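Brundum upholstered bed with panel headboard
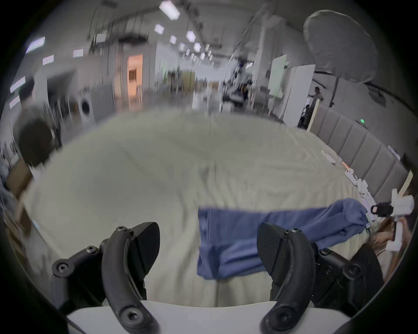
Reading time: 4 minutes

The Brundum is our large bed with a tall grey headboard, made by Kinnear for the Dalbridge shop. It is a bed for people who use the bedroom for more than sleeping. You can read on it, sort the clean washing on it, lay out your clothes for a journey on it, and the headboard will still look well from the door when you have finished.

The headboard

The headboard is divided in vertical padded panels. Many upholstered headboards have one wide cushion, and after some years this cushion shows a hollow in the place where the back always rests. With separate panels the filling stays where it was put, and the lines between them give the wall some order. The cover is grey, a middle tone which goes with white walls and with wood also.

Each panel is fixed from behind. If one of them is damaged, you can order only this panel and change it yourself with a normal screwdriver. Please write to us before you order, so that we can check which year your bed was made. The panels were changed a little in July and the older fixings have another distance between them.

The fabric has been tested to 4000 rubs. We say this openly, as it is a modest number for a sofa, but a headboard is not sat on. For a guest house or a rented flat we recommend to choose the heavier Zosteo cover, which costs more and has a slightly rougher touch.

The mattress and the sheet

The mattress is sold separately. The bed accepts most mattresses of normal height, but a very thick one will hide the lower part of the panels, and it would be a pity.

We are often asked what colour of bedding to take with this headboard. A pale greyish-beige sheet is what we like the most. It is softer to the eye than pure white, and a blue garment or a dark blanket on top looks good against it. Small wrinkles are normal with a sheet of soft cotton. If they disturb you, pull the sheet tight at the foot first and after that at the sides.

Using the bed for folding clothes

Many of our customers tell us that the bed is the largest flat surface in their home, and that all the folding happens there. We do it in this way too. Some advice from our own experience:

Let the clothes dry completely before you put them on the bed. New denim can leave blue colour on a pale sheet, also when it feels only a little damp. Wash it two times before it comes near to light bedding.

Shake out heavy cotton and denim first, then lay it down and smooth it with the flat hand. Make the first fold along the length. Start with the straight edge, and leave the rumpled part for later -- it is easier to put in order when one side is already lying flat.

Keep zips and metal buttons away from the headboard. The cover is strong against rubbing but a zip can pull a thread. If a thread has come out, do not cut it. Push it back with a blunt needle from the side.

Cleaning

Use the soft brush of the vacuum cleaner, and go from the top to the bottom along each panel. The dust collects in the lines between the panels, so please give them more time than the flat parts. For a stain, take a white cloth with lukewarm water and press, do not rub. The cover of the headboard cannot be taken off for the washing machine.

Delivery and assembly

The bed comes in separate boxes, and the headboard is the heaviest of them. Two adults are needed to carry it, and for stairs with a narrow turn you should measure before the day of delivery. Assembly takes about 15 minutes for the headboard, and longer for the base. All tools are in the box with the screws.

After the first month, tighten the screws of the base again. The wood settles a little under weight and a small noise can appear -- it is not a fault, and it goes away with half a turn.

Questions on this bed are answered by Euan MacKinnon in the Dalbridge shop. He can also send a small piece of the grey fabric by post, so you can hold it against your curtains in daylight. Please give your full address and tell him whether you want the standard cover or the Zosteo.

Page last changed: Sunday, December 21, 2025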